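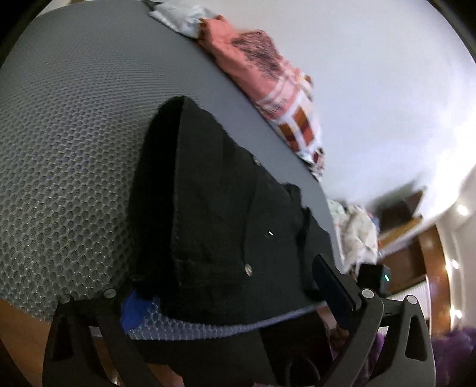 **Soft pads or stiff pads for folding? (hand-held gripper)**

**svoicu:** Week two of comparing fingertips. Stock Culside pads vs. the softer Stalton ones, same black garment every time. Culside drops it 9 times in 37. Stalton drops it less but won't let go, like a relative at the door.

**mesh_hater:** Black cloth on a gray honeycomb mesh – bold. My pads catch the cells before they catch the fabric.

**svoicu:** Mine too, near the hem. I call it a regrasp and move on.

**clodagh_oc:** Then your 9 is too low. A snag is a miss. Also, 37 tries is a mood, get to a few hundred.

**svoicu:** You fold a few hundred, I'll watch.

**tick_rate:** Disagree with Clodagh, a snag tells you about the table. Log it in its own column. What's the wrist camera doing with all that black? Ours loses the seams completely.

**svoicu:** Bumped exposure about 20 percent. Wrinkles came back, the wall left us.

**clodagh_oc:** Fine, separate column. But I want it in the Casado sheet by February.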